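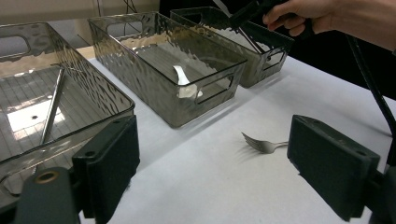
Item 3: bins on the white table, with a fork lying on the tabletop.

Clustbridge Shared Kitchen - Fittings and Storage Group
Minutes of the August meeting

Held Tuesday, in the upstairs kitchen at Lekbridge. Meeting opened at 4:15 p.m.

Chair: Fadi Twal
Also represented: front kitchen, upstairs kitchen, dishwashing, purchasing
Apologies: Hijazi room users

1. Minutes of the previous meeting

Accepted with one correction. Under item 6, "drawer runners" should read "drawer liners." The runners were replaced in spring and are not under discussion.

2. Matters arising

2.1 Drawer liners. The cork liner in the upper drawer by the sink has lifted at the back corner and catches on the drawer above. Purchasing has a roll of the ribbed rubber type left over from the front kitchen. To be cut to fit and laid without adhesive. Open.

2.2 Labels on the dry goods shelves. Complete. The label tape on the lowest shelf is peeling where the mop reaches it. Labels on that shelf to be moved to the shelf edge above.

2.3 Kettle descaling. Moved to the cleaning schedule and closed here.

3. Sorting of flatware and serving utensils

3.1 Background. The group agreed at the previous meeting to stop using the divided drawer tray in the upstairs kitchen and to try open-top bins kept at table level. The tray holds 62 pieces when full. Above that number the drawer does not close, and pieces are left on the drying rack overnight. The tray compartments are also too short for the long serving spoons.

3.2 Bin type. The bins on trial are rectangular, of smoky-gray plastic, with rounded corners, a rippled finish and a handle cutout in the end walls. Contents can be made out through the sides, although the rippled surface blurs the outline. Front kitchen asked whether a clear, smooth-walled bin would be better for people who do not know the room. Dishwashing preferred the gray, on the grounds that water marks are less obvious on it. No change for the trial period.

3.3 Assignment of bins. There was a longer discussion on how to divide the contents. Two schemes were put forward:

Scheme A: one bin for each type of utensil (knives, spoons, forks).
Scheme B: one bin for metal flatware, one for plastic utensils, one for serving pieces of any material.

Scheme B was supported by dishwashing because the plastic pieces go through on a separate rack and come out together. Scheme A was supported by front kitchen and upstairs kitchen, who do most of the table setting and pick by type. The chair noted that under Scheme A the white plastic spoons would share a bin with the metal ones, and asked if this was a problem. Upstairs kitchen said it was not.

Agreed: Scheme A, for the trial period. Plastic and metal may be mixed within a type.

3.4 Order of bins. Left to right when standing at the front of the table: knives, spoons, forks. The order is to be the same in the front kitchen if the bins are adopted there. Dishwashing asked that the bins be left with a hand's width between them so that the end cutouts can be reached. Agreed.

3.5 Direction of contents. Knives to lie lengthwise with handles toward the front of the bin. No rule for spoons or forks. Upstairs kitchen pointed out that a single knife in an otherwise empty bin slides to a diagonal whenever the bin is lifted, and that the rule only makes sense once the bin is partly filled. Noted. The rule stands.

3.6 Pieces left on the table. Forks are the item most often left beside the bins after drying. Anyone closing the kitchen should check the tabletop and put stray pieces away before wiping down. To be added to the closing sheet as a separate line.

3.7 Drainage. The bins are not drying racks. Flatware is to be towel-dried before it goes in. Purchasing asked if the bins should be lined with a folded cloth. Dishwashing was against this, as a damp cloth under flatware is harder to keep clean than a bare floor. Agreed: no cloths. Bins to be emptied, washed and dried once a week, on the same day as the refrigerator shelves.

3.8 Capacity. Not yet known. Upstairs kitchen will fill one bin with the dinner forks from the old tray and report how many fit below the rim. Anything heaped above the rim is to be treated as overflow and stored in the lower cupboard.

4. White tabletop

4.1 Surface. The top marks easily when wet pans are set down on it. Trivets are to be used for anything from the stove or oven. Two trivets are missing from the upstairs kitchen and may be in the Hijazi room.

4.2 Cleaning product. Front kitchen has been using the cream cleaner on this table. It is too abrasive for the finish. Cilell spray only, applied to the cloth and not to the table. The cream cleaner is to be kept under the sink and used for the sink.

4.3 Position. Request to move the table closer to the wall outlets. Declined for now, as the lower cupboard door would not open fully. Purchasing will measure the clearance. The door needs 8 inches beyond its present swing if the handle is replaced with the longer type.

5. Purchasing

5.1 Paper napkins. One case of 1000 received and shelved in the dry store. Next order to be placed when the case is down to its last sleeve.

5.2 Budget. The group has $150 left for small fittings until the end of the period. The cost of additional bins for the front kitchen would come from this amount. Purchasing to obtain a price for the same bin in the same size. Mixed sizes will not stack and are not wanted.

5.3 Old drawer tray. To be kept until the trial is over - front kitchen asked that it not be given away in the meantime. Store flat on top of the wall cupboard.

6. Any other business

6.1 The hook for the oven gloves has come off the side of the cupboard again. The screw hole is worn. A larger screw or a filled hole is needed. Fadi Twal to look at it.

6.2 Dishwashing reported that the small whisk has a loose wire. Withdrawn from use. Replacement not urgent, as there are two others.

6.3 Delivery of the new dish rack from Lekbridge stores is still outstanding. No date given.

7. Actions

Purchasing: cut and lay rubber liner in upper drawer (2.1)
Upstairs kitchen: move labels on lowest shelf (2.2)
Upstairs kitchen: test bin capacity with dinner forks (3.8)
Dishwashing: add weekly bin wash to schedule (3.7)
Fadi Twal: amend closing sheet (3.6)
Fadi Twal: ask Hijazi room users about trivets (4.1)
Purchasing: measure clearance at lower cupboard (4.3)
Purchasing: price for matching bins (5.2)
Fadi Twal: oven glove hook (6.1)

8. Next meeting

Same room and same time, date to be circulated by the chair. The bin trial will be taken as the first item after matters arising.

Meeting closed at 5:20 p.m.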